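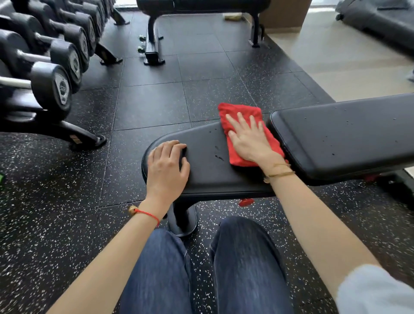 Kalunetti Health Bulletin

The Kalunetti Health Bulletin is a periodical of health and science reporting published in the town of Kalunetti. It covers medical research, hospital policy, nutrition, exercise, and the history of medicine for general readers. The Bulletin is issued by the Tilus Press and is distributed by subscription, through public libraries, and in the waiting rooms of local clinics.

Origins

The Bulletin traces its name to a printed sheet that first appeared in Kalunetti in 1801. The early sheet carried notices of fevers, advice on wells and drains, and letters from physicians in neighboring districts. It was sold at the printer's own counter and appeared when enough material had been gathered to fill it. Issues that survive are held by the Villell Library, where they are bound together with shipping lists and almanacs from the same shop.

Publication lapsed after the death of the printer and was later resumed under different owners, who kept the title but changed the contents. For long periods the Bulletin was chiefly a record of public health orders, reprinted without comment. Historians of the local press generally treat the modern periodical as a separate undertaking, while the Bulletin itself claims an unbroken connection and prints the founding year below its title.

Modern publication

The periodical in its present form was established by the Tilus Press, a publisher of school textbooks that wished to enter the field of general science. Its first editors came from daily newspapers. They introduced signed articles, a corrections column, and a rule that any report of a new treatment must state who paid for the study. The rule remains in the house style guide and has been copied by other regional publications.

Circulation reached almost 3000 copies under the third editor, who added a section on sport and physical fitness. The section was at first opposed by members of the editorial board, who considered it outside the purpose of the publication. It has since become the part most often cited in reader letters. Subjects have included injury in older runners, the training of school athletes, and the claims made for protein supplements. 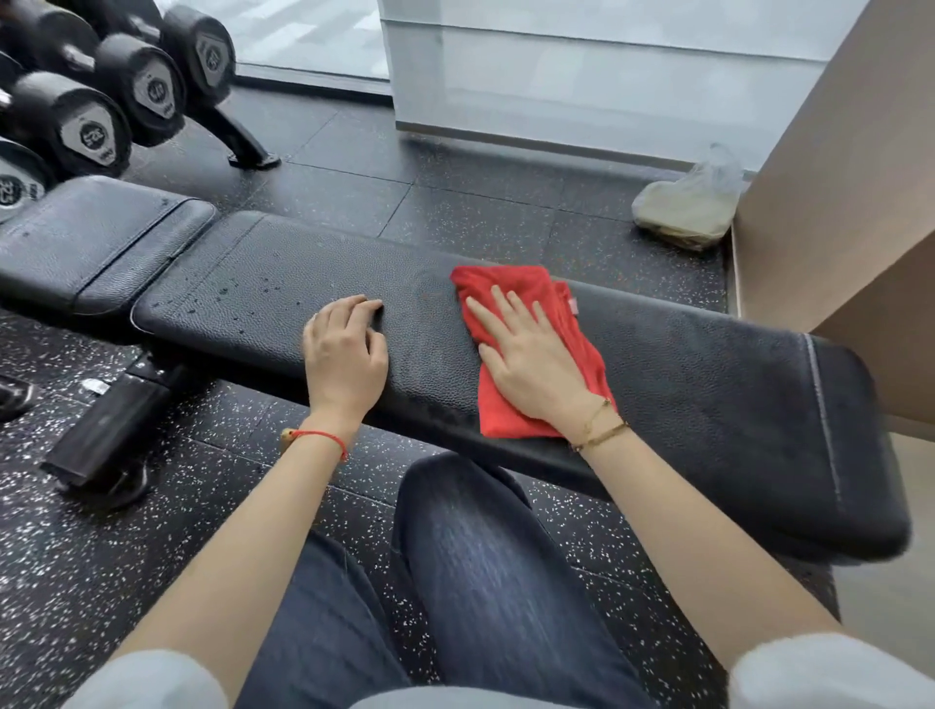
Abhishek Rana

Editorial policy

Articles in the Bulletin are reviewed before publication by an editor and by an outside reader with training in the subject. Outside readers may ask for changes to matters of fact but have no authority over tone or conclusions. Where a writer and a reader disagree, the dispute is referred to the editor in chief, and a note of the disagreement may be printed with the article.

The style guide runs to 21 pages. It directs writers to give absolute risks whenever relative risks are given, to avoid the word "breakthrough," and to identify findings drawn from animal studies in the first paragraph. Headlines may not be written as questions. Patients are named only with written consent, and a patient may withdraw that consent at any time before the issue is sent to the printer.

Writers are required to disclose employment, grants, and family connections that bear on their subject. Disclosures are printed at the end of each article in the same type size as the text. Until this practice was adopted, they were collected on the inside back cover, an arrangement that drew repeated complaints from readers.

The Tyagi Prize

The Bulletin administers the Tyagi Prize, awarded each December for a work of health reporting by a writer at an early stage of a career. The prize was endowed by the Tyagi family, owners of a dispensing pharmacy in Kalunetti, on the condition that members of the family take no part in the judging. Entries are considered by a panel of three judges, none of whom may be employed by the Tilus Press. The winning article is reprinted in the following issue together with remarks by the judges.

Winning entries have dealt with rural ambulance services, the labeling of infant formula, hearing loss among factory workers, and the closing of a maternity ward. In one year the judges withheld the prize, stating that the entries relied too heavily on press releases.

Reception

The Bulletin has been praised by teachers of journalism for its corrections column, which explains how each error came to be made as well as what the error was. Criticism has been directed at its slow schedule and at its reluctance to publish opinion. Some physicians have objected to its coverage of hospital finances, which they regard as unfair to smaller institutions. The editors replied to these objections in a long article dated 2018-06-17, in which they defended the reporting and acknowledged two errors in a table of surgical costs.

Archives

A full set of the modern Bulletin is kept at the Villell Library and may be consulted by appointment. The older sheets are available on microfilm only. An index by subject and author is maintained by the Tilus Press, although entries for the earliest modern issues are incomplete and letters to the editor are not included.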